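4.2 Finger comparison

Two finger sets were tested on the hand-held gripper, the Akau set and the earlier Jaramillo set. Each set was used for 800 grasps of small parts on a flat tabletop, and the order of parts was the same for both. A grasp was scored as complete when the part was lifted and held for 30 seconds. Slips were logged separately by the second author, following Segura and Zarei. Figure 3 shows the bench during a two-gripper session.
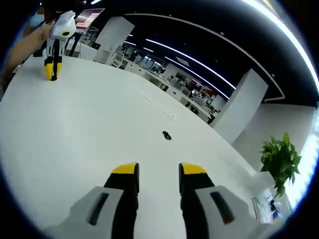

Figure 3. Hand-held grippers with yellow-tipped black fingers over the white tabletop, with a small black object ahead of the nearer one.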